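Fridge keeps too much food until it spoils, how do other families manage?

3 min read
Print | E-mail

Evanthia Kyriakidis
06/10/2024

Hello all, I hope somebody can set me straight. We moved to Trandley in March and went from a tiny kitchen to one with plenty of room, and I was so happy about the big refrigerator that I started shopping like I was feeding a wedding. Now I throw out half a bag of spinach every week, plus the end of the yogurt and whatever was in the container behind the yogurt. My mother would be ashamed of me! I worked out that I spend about 300 dollars a month on groceries for two of us and a teenager who is never home for dinner, and a good bit of that goes straight in the trash. I've tried lists on the door and I've tried one of those apps, which I forgot to open after the first week. What do you do that sticks?

mapleporch

Welcome to Trandley, Evanthia! I had the very same trouble after my two oldest left home, and it took me a good long while to stop cooking for five.

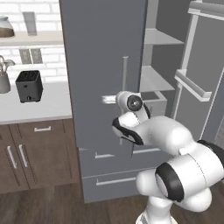
A tall gray refrigerator with a slim upright handle on the left door.

What helped me most was picking one evening (mine is the night before trash pickup) and making supper out of whatever has to go. Soup, fried rice, an omelet, or what my husband calls "plate of bits." I don't shop until that meal has been eaten. I also keep one shelf at eye level for things that need using first, and everybody in the house knows that shelf is fair game, no asking. The greens get wrapped in a dish towel as soon as I'm home, before I even take off my shoes, or I know I won't do it.

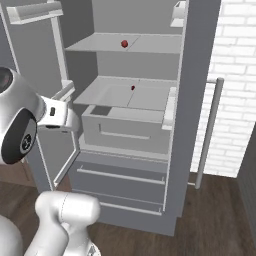
The other piece is buying less at a time, and I know that sounds too plain to be worth typing. I go to the Flornis market on foot now, and if I can't carry it up the hill I don't buy it. My bill dropped by 50 dollars the first month, and the walk does me good. Do keep the freezer for bread and cooked beans, though, and write the name on everything with masking tape. I once thawed what I was sure was chili for company and it was plum jam.

rustyladle

Check the temperature. Should be 40 or under, and a lot of fridges run warmer than people think. Cheap thermometer in a glass of water in the middle, leave it overnight. Spinach that dies in three days can be a warm fridge.

Botha_mom

Agree with most of this but I'd go easy on the leftovers night if your teenager is like mine, he will eat cereal before he eats soup. I put cut fruit and cooked chicken in small tubs and they disappear by themselves. Also, the Prokeck Street church takes unopened food on weekday mornings if you ever overbuy again.

Contact us | Copyright Trandley Neighbors Help Board | Back to top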